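Shelves, finally

Quick one tonight as I've got to be up early and the kettle is already on its second go. The shelf sort-out is happening. Has been threatened since we moved in, and on Wednesday I got home, dropped my keys down the back of the pile for the third time this month, and that was it. Decided.

Background for anyone new: the white shelving came with the flat. Everything we owned went onto it in one afternoon, in whatever order it came out of the van, and there it stayed. Cookbooks next to the drill. Birthday candles in with the passports. Efa Nicholas came round at Easter looking for a stapler and found a jar of lentils, a bike light and my old P60s. No stapler. (It was in the bathroom. Don't ask.)

So the rules. I wrote them on the back of an envelope and have since lost the envelope but from memory:

Heavy stuff low down.
Paper goes in one place. ONE.
Anything we haven't touched since last May goes in the hall, and if it's still in the hall in a fortnight it goes to the charity shop.
No "misc" box.

Broke the last one within the hour obviously. There is a misc box. It's a small one.

Ehsan Mohmand lent me his label maker, which is a Selero something, older than both of us probably, and it only prints in capitals so the whole thing is going to look like it's shouting. BATTERIES. STRING. I quite like it. The tape refills were £8 which felt steep for a strip of sticky plastic but there we are, they stick, and my handwriting doesn't bear reading from more than a foot away.

Also bought 2 storage boxes from Grekden on the way home, the fabric sort with a handle on the front. Should of measured first. They fit widthways but only if you squash them a bit, and then the handles go funny. Keeping them anyway, not queueing to take them back.
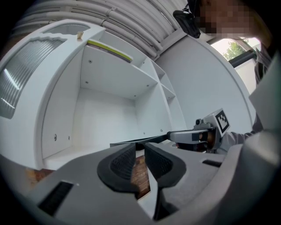 Do you need to empty the whole unit before you start?

Only if you've got a clear evening and somewhere to put it all. I did one shelf at a time, top to bottom, and finished each one before touching the next. Slower, but you can stop for tea and still have a floor to walk on.

Worst bit by miles was the paperwork. Manuals for things we don't own any more. A warranty for a Pugh toaster that died two flats ago. Three copies of the same boiler leaflet, all in different places, all apparently worth keeping. Recycling bag was full by half nine and I had to go down to the bins in my slippers, met the neighbour, talked about drains.

Best bit - found the Flirametti tin! The biscuit one my aunt brought back, I was sure it had gone in the move. Still got the sewing things in it and a button that belongs to a coat I gave away. It's got its own spot now and nothing is allowed on top of it.

Also found a swimming pass, a padlock with no key, and a key which doesnt fit the padlock. Both in misc.

Still to do: the books (by size or by subject? Efa says subject, Ehsan says colour, Ehsan is not getting a vote), the cables, and a wipe down along the back where the dust has gone a bit furry. Cables I'm leaving til the weekend. There's a carrier bag of them and I can't face it.

Right, bed. Will report back on the hall pile.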